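Cores erradas depois de trocar o tinteiro ciano

Pastora_212

Boa tarde a todos! Tenho uma impressora de jato de tinta já com uns anitos, que sempre me serviu bem para os trabalhos dos miúdos. Na semana passada troquei o tinteiro ciano por um compatível da Vutau e desde então os azuis saem quase roxos. Já fiz duas limpezas pelo menu e o padrão de teste sai sem falhas nenhumas. Será do tinteiro? Obrigada desde já pela paciência!

Fledstead

Olá, e bem-vinda! Se o padrão sai completo, a cabeça está boa, por isso não faça mais limpezas, que só gastam tinta (e enchem a almofada de resíduos). Eu começava por ver no controlador que tipo de papel está escolhido. A minha mudou sozinha para fotográfico e andei dias às voltas com aquilo.
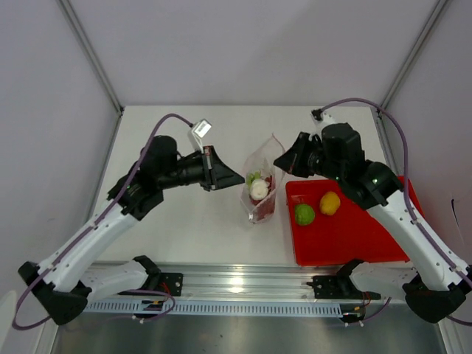 Depois faça o alinhamento e imprima uma página só com ciano. Se sair azulada demais, é mesmo a tinta, e nesse caso peça a troca à loja. Com os da Solís imprimi cerca de 275 páginas sem queixas.

toner85

Os compatíveis são todos iguais. Compre original.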